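Grendow技术学校机器人社公布双臂仿真赛结果，11支队伍完成全部提交

Grendow技术学校机器人社2024-12-17在校内网站公布了Cutlow双臂仿真赛的成绩。本届比赛有11支队伍报名，全部按期交齐了程序、运行记录和书面说明，没有队伍中途退出。比赛从11月开始，为期四周，每队三人，所有操作都在仿真环境里完成，不动用实验室的实体机械臂。

比赛题目由机器人社和自动化专业的教师共同拟定，名称是“桌面归置”。参赛程序要控制桌面上的两台机械臂，在限定时间内识别物品、抓取物品，再把物品放进托盘。物品的初始位置和朝向每次运行都会重新生成，选手事先拿不到坐标。托盘的位置也会在一定范围内变化，写死路径的程序在这一规则下很难得分。

今年使用的仿真环境叫Gevley，是机器人社的学生在上一届比赛之后自己搭起来的。上一届用的是课程自带的教学软件，只支持单臂，碰撞计算也比较粗，夹爪有时会直接穿过物品。赛后不少队伍提了意见，社里几名高年级学生于是利用假期写了新的环境，把双臂、夹爪受力和接触摩擦都加了进去。Gevley目前只在校内服务器上运行，学生用学号登录，提交后排队等待。

负责比赛组织工作的教师Custódio Sequeira介绍，本届比赛期间服务器一共完成了2844次有效运行，因登录超时或程序报错中断的不计在内。他表示，运行次数多并不直接说明程序好，有的队伍喜欢改一行跑一次，有的队伍先在纸上把流程推完再上机，两种做法在成绩表上都有靠前的。 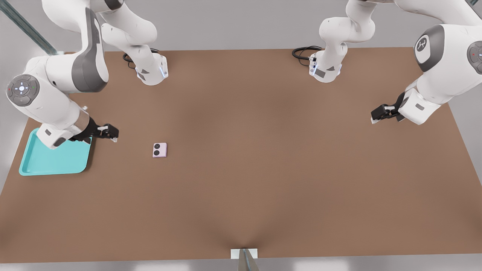
任务的难度主要来自分工。两台机械臂隔着桌子的后沿安装，各有各的工作区域，中间有一片两边都能够到的地方，由谁去取、另一台停在哪里，都要由程序自己判断。以初级任务中的一次布置为例，青绿色的托盘放在桌子左前方，里面是空的，旁边躺着一件淡紫粉色的小物件，样子像一部小手机的背面，上面有两个镜头似的黑圈。物件离左臂的夹爪近得多，由左臂去取比较合理，右臂只要停在远处不碍事就可以。可是有的程序会让两台机械臂同时去抢，结果在桌子中间相互避让，谁也下不去手。规则规定，两臂之间发生碰撞，当次运行按零分处理，因此各队花在避让上的时间普遍比花在抓取上的多。

评分分为初级任务、进阶任务和书面说明几部分。初级任务只有一件物品，看能不能稳妥地放进托盘。进阶任务增加了交接环节，托盘放在一台机械臂够不到的地方，物品要由另一台接过去再放。书面说明要求写清楚程序的思路、失败过的做法和各人分工，由教师匿名评阅。今年书面说明的比重比去年高，原因是去年有队伍成绩不错，答辩时却讲不清程序里几个关键参数从哪里来。

自动评分由一个叫Garcia的程序完成。它读取每次运行留下的状态记录，判断物品最后是否处于托盘之内、途中有没有掉落、夹爪有没有压到桌面，然后给出分数和扣分理由。比赛开始后的头几天，Garcia对“处于托盘之内”的判断偏严，物品一角搭在托盘边沿上也算失败，有队伍提出申诉。组织方查看记录后修改了判定条件，规定物品重心落在托盘内、且静止一段时间之后位置不再变化，即可认定成功，此前的运行记录也按新条件重新计算了一遍。

重新计算使排名出现了一些变动，前几名没有受到影响，中段有几支队伍互换了位置。组织方在公告里列出了变动前后的分数，并附上了修改说明。一支队伍对重算后的一次运行仍有异议，认为物品是在静止判定期间被机械臂收回时带动的，不应算作未放稳。经过人工回看，组织方维持了原判，理由是机械臂的收回动作本身也属于程序的一部分。

据机器人社介绍，抓取薄而扁的物品是初级任务里失分最多的地方。夹爪从上方下去时，指尖离桌面太高会夹空，太低又会压到桌面被扣分，可用的高度余量很小。有的队伍先让指尖轻触物品侧面，把它推正之后再夹；有的队伍干脆放慢下降速度，每下降一点就重新读取一次位置。前一种做法快一些，在物品靠近桌边时却有把东西推下去的危险。后一种比较稳，代价是时间，遇到排队人多、单次运行时限又紧的时候，常常还没放下就被判超时。 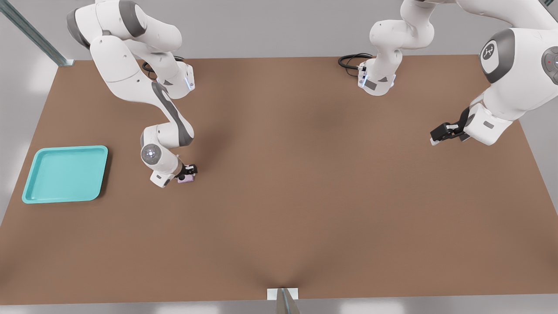
夹起之后的处理，各队也不一样。多数队伍选择先竖直提起，到达安全高度再平移，动作分得很清楚，写程序也容易。排名第一的队伍把提起和平移合成了一段曲线，途中不停顿，比分段的做法省时间。这支队伍在书面说明里写道，他们最初的曲线太平，物品在越过托盘边沿时被刮到，后来把曲线的最高点往托盘方向移了一些，问题才解决。他们还写到，调整曲线之前曾怀疑是夹持力不够，为此白白花了好几个晚上去改夹爪参数，改到后来物品夹得过紧，松开时会弹一下。

进阶任务的完成率明显低于初级任务。交接时两个夹爪要对准同一件物品，一方夹稳之后另一方才能松开，松早了东西会掉，松晚了两边会互相拉扯。Gevley在这种情况下会把受力记录下来，超过限度即扣分。最终在进阶任务中拿到满分的有4支队伍，其中一支在初级任务里的名次并不高。该队在说明中写明，他们一开始就把主要精力放在交接上，初级任务的程序是从进阶程序里拆出来的，有些多余的等待动作没有来得及删。

Sequeira在公告中提到，今年有队伍使用了学习类的方法，先由队员手动操作仿真机械臂留下示范，再让程序模仿。这类做法在托盘位置变化不大的时候效果很好，位置偏得多了就容易出错。赛前规则没有限制方法，因此手写流程、学习类方法以及两者混用的程序放在同一张榜上比较。下届是否分组，社里还在讨论，目前收到的意见不一致，参加过两届比赛的学生大多希望继续放在一起。

服务器的排队问题是本届被反映得最多的事情。截止日前的几个晚上，提交量集中，有队伍从晚饭后一直等到宿舍熄灯才拿到结果。组织方临时调整了规则，每队同一时间只能有一个任务在队列里，前一个出结果后才能提交下一个。调整之后等待时间缩短了，但也有队伍认为规则中途变化对后期集中调试的人不利。公告对此作了回应，表示下届会在开赛前写明排队办法，并把最后几天的单队提交次数一并公布，让各队能够提前安排。

另一个被反映的问题是视角。Gevley除了提供整张桌子的画面，也提供随夹爪移动的近处画面，供程序在下降阶段修正位置。有的队伍从头到尾只用近处画面，夹爪抬起或者转向以后，画面里经常找不到物品，程序便停在原地反复搜索。也有队伍只用整张桌子的画面，物品被机械臂挡住时同样会丢失目标。名次靠前的队伍基本都是两种画面配合使用，先用远处的确定大致方位，接近之后再切换。切换的时机怎么定，各队写法差别很大，有按高度切换的，也有按物品在画面中的大小切换的。

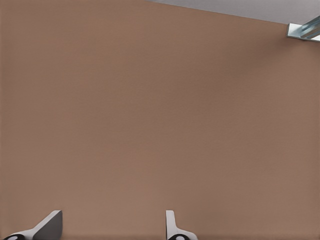
Adelino Torres看过各队的书面说明后表示，他最关心的是程序丢失目标以后怎么办。他说，很多学生把全部精力放在一切顺利的那条路线上，找不到东西时只写了一句“继续等待”，而评分记录里相当一部分超时就是这样来的。他建议下届在规则里单独设一项恢复得分，程序能够主动退回高处、重新观察并再次尝试的，即使最后没有放进托盘，也可以拿到一部分分数。他同时认为，书面说明里有关失败的部分写得比往年具体，有几份甚至把每次改动的日期和结果都列了出来，对后来的学生会有用处。

对于设立恢复得分的建议，机器人社表示会在修订规则时考虑，但评分程序需要相应改动。Garcia现有的记录只保存物品和夹爪的状态，不保存程序当时的判断，单凭状态很难分清机械臂是在主动重新寻找，还是恰好移动到了别处。社里的初步想法是让参赛程序在运行时附带一个简单的阶段标记，由选手自己填写，评分时再和机械臂的动作对照。标记怎么定义、填错了怎么处理，还没有定下来。

奖项方面，本届设总成绩奖、进阶任务奖和书面说明奖，不设奖金。总成绩前列的队伍可以在下学期优先预约实验室的实体机械臂，把仿真里的程序移过去试一试。组织方提醒，仿真里的参数不能直接照搬，实体夹爪的开合速度和限力要重新设定，首次运行必须有教师在场，并且从最低速度档开始。预约表在下学期开学后开放，过期未到的时段会转给后面的队伍。

书面说明奖由一支总成绩排在中游的队伍获得。评语提到，这支队伍把交接失败的情形按原因作了归类，并且为每一类都找了对应的运行记录，其他队伍照着编号就能在服务器上重放。该队三名队员都是第一次参加比赛，其中一人此前没有学过编程，负责的是观察回放和整理记录。组织方在公告中说，今后组队时仍鼓励不同年级、不同专业的学生搭配，三人的名额不变。

今年的参赛队伍中，自动化专业的学生仍然占多数，也有来自机械加工和电子技术专业的。机械加工专业的一支队伍在赛后交流时提出，目前提供的夹爪只有一种，希望下届能允许选手自己设计指尖形状，导入环境后参与比赛。负责维护Gevley的学生回应说，导入外形在技术上可以做到，麻烦在于接触计算的时间会增加，排队恐怕会更长，需要先在少量模型上测试。交流会上还有人问到能否增加柔软物品，例如布和软绳，得到的答复是短期内没有计划。

全部参赛程序和运行回放即日起在校内服务器上开放查阅，选手不愿公开源代码的，可以只保留回放和书面说明。查阅时按队伍编号检索，回放可以逐步播放，也可以切换不同视角。对成绩仍有疑问的队伍，可以在寒假开始前向机器人社提交书面申请，写明运行编号和具体理由，逾期不再受理。申请由没有指导过该队的教师复核，结果会直接发到队长的校内邮箱。

机器人社下学期的入门课程也会用到本届的初级任务。课程安排在晚上，先讲坐标和夹爪控制，再让学员在Gevley里完成一次抓取和放置，暂不涉及双臂配合。没有编程基础的学生可以报名，上课使用机房的电脑，不必自带。报名方式将在开学后另行通知，已经参加过比赛的学生可以申请担任助教，由社里统一排班。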